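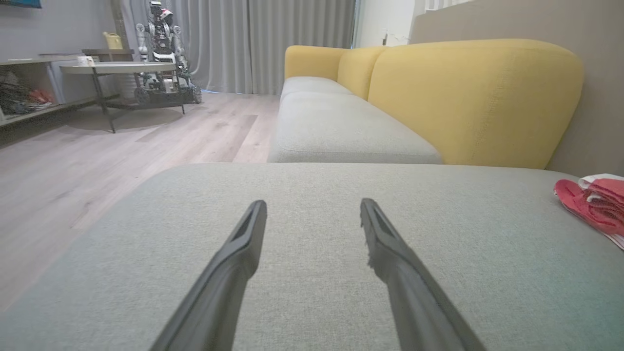
Asking Rents and Floor Area in Furnished Apartments: Bindville District

Bhavana Nambiar, Subbarao Mathew
Supervisor: Ravindran Pai
3 Apr 2023

Print this page
E-mail this page

1. Purpose

The project tests whether floor area alone predicts the asking rent of a furnished apartment in Bindville. Earlier coursework by Shahnaz Sivakumar covered unfurnished units only and used a single price per square foot for the whole district.

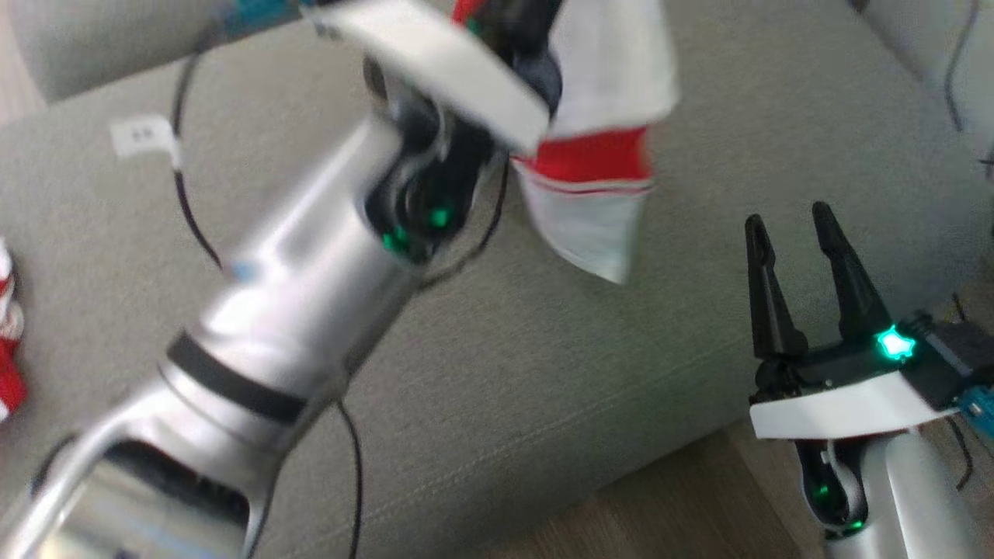
Listings were taken from two local agencies, Rasutley and Salian. The first download held 838 entries. Duplicates, short lets and entries with no stated floor area were removed, leaving 233. Where both agencies listed the same unit at different rents, the lower rent was kept.
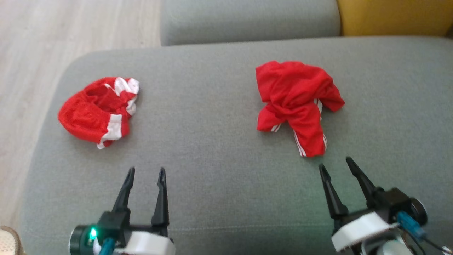
2. METHOD

Rent was regressed on floor area, then on floor area, story and distance to Priston station. Units were split into 7 zones following the city's parking map. Satish Mudaliar checked the zone codes against street addresses and corrected three of them.

Floor area gave a usable fit for one-bedroom units but a poor one for larger units – the residuals widened steadily with size.
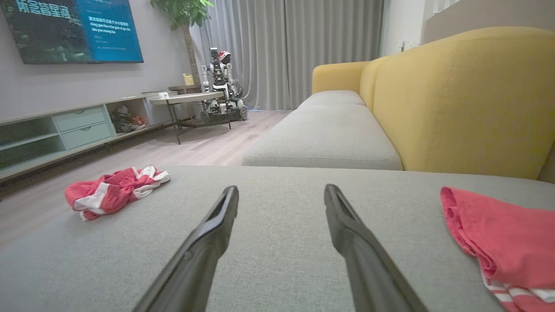 Adding distance to the station reduced the error in every zone except the riverside, where only a few units remained after cleaning. Story had little effect in buildings with an elevator. Asking rents are not signed rents, and the August listings have not yet been added.

Print | E-mail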